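Applies to: stovetop kettles, plain steel or enameled, up to 2 liters
Last revised: January 2, 2023

# Descaling a Kettle in a Hard Water Area

Scale is mostly calcium carbonate. It comes out of solution when water is heated and sticks to the inside wall, starting at the base and at the waterline. A thin film does no harm. A thick layer slows heating and sheds flakes into the cup. The method below uses citric acid, which has little smell and dissolves scale faster than table vinegar.

## Before you start

Check what the kettle is made of. The procedure is safe for stainless steel and for intact enamel. Do not use it on:

- bare cast iron, which will rust
- aluminum, which will pit and discolor
- enamel with chips on the inside
- any kettle whose maker forbids acid cleaners

Cast iron teapots with an enameled lining are a borderline case. If the lining is sound, use half the acid and half the soak time. If you can see orange or brown spots through the lining, stop and treat it as bare iron.

## Materials

- Citric acid powder, food grade
- Kitchen scale that reads to 1 g
- Measuring jug
- Long-handled bottle brush, nylon
- Rubber gloves
- Old towel

Steel wool and metal scourers scratch the wall, and new scale takes hold in the scratches. Leave them out.

## Mixing the solution

Use 13 g of citric acid per liter of water. For a small kettle or a partial fill, scale the amount down in proportion. A 200 ml test batch needs 2.6 g, so on a 1 g scale weigh 3 g and accept the slight excess.

1. Empty the kettle and rinse out any flakes.
2. Fill with cold water to 2 cm above the highest scale line. Keep the level below the spout opening.
3. Pour the water into the jug and note the volume.
4. Weigh the acid for that volume.
5. Return the water to the kettle, add the acid, and stir until no crystals remain.

Worked case: a kettle that takes 907 ml at the marked level needs 11.8 g. Use 12 g.

## Heating and soaking

1. Set the kettle on low heat with the lid off.
2. Bring it up until steam shows at the surface. Do not boil. Boiling hot citric acid for a long period can form calcium citrate, a white deposit that is harder to remove than the original scale.
3. Turn off the heat and move the kettle to a trivet.
4. Leave it for 20 minutes. Fizzing is normal and will slow as the scale dissolves.
5. Put on gloves and brush the base, the waterline, and the inner end of the spout.
6. Pour the solution down the sink with the cold tap running.

If scale is left, repeat with a fresh batch. Used solution is largely spent and adds little on a second pass.

## Rinsing

Fill and empty the kettle three times with cold water. Then boil one full kettle of plain water, discard it, and taste a little of the next one. A sour taste means acid is trapped in the spout or under the lid rim. Rinse again.

Dry the inside with the towel and leave the lid off overnight.

## Outside surfaces

Matte black finishes mark easily. Wipe them with a damp cloth and a drop of dish soap, then dry at once so the water does not leave spots. Keep the acid solution off the outside, and keep abrasive pads away from it as well. Textured or wrapped handles hold grease, so go over them with a soft toothbrush and avoid soaking them. 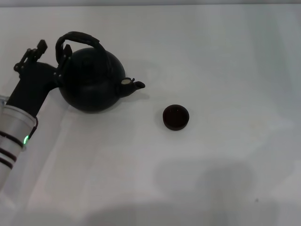 *Round kettle with a matte black body and arched handle.*

## How often

| Water hardness (mg/L as CaCO3) | Interval |
|---|---|
| Under 60 | Twice a year |
| 60 to 120 | Every 2 months |
| 121 to 200 | Monthly |
| Over 200 | Every 2 weeks |

Your water supplier can give you the hardness figure. Test strips are close enough for this purpose.

## Revision notes

- Soak time cut from 30 to 20 minutes after side-by-side tests by Maëlys Coste.
- Vinegar method removed in September.
- Lined cast iron note added at the request of Paora Tapsell.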